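Open day at the Kultel test hall — anyone else go?

ferrule_tim
April 2021
Went to the Kultel open day with my brother-in-law. They had 3 cells running and let you stand fairly close. The one I liked was the Grarnano arm working in and around a white cabinet. One finger has a square black and white tag on the front and a rounded tip. Worth the 40 minute drive.

moss_lane
I was there too. Found it slow. The Stusell line next door did more in a minute than that arm did in the whole talk.

ferrule_tim
Different job though. The Stusell one does the same move all day.

moss_lane
So would most of us want it to. 900 parts a shift, the bloke said, and no tags needed.

Quillback
What's the tag for? Couldn't make it in March or this time.

ferrule_tim
The camera sits at the wrist and picks up the tag, so the software can work out where the finger is.

pat_o_drills
Fingers looked a bit scuffed to me — I'd want to know how often they get changed. I asked and got sent to the leaflet table.

moss_lane
Same. 4 questions at the end and they answered two.

ferrule_tim
Fair enough, the talk was short. I'd still go again. Wrist camera view is at the bottom of this post, taken with the finger right up by the corner of the white panel.
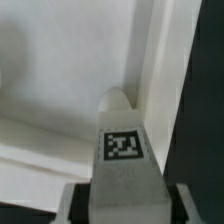
Photo: Stankevičius / Kultel open day

Quillback
Thanks, clearer than I expected. Is there parking on site?

pat_o_drills
Yes, round the back. Fills up early.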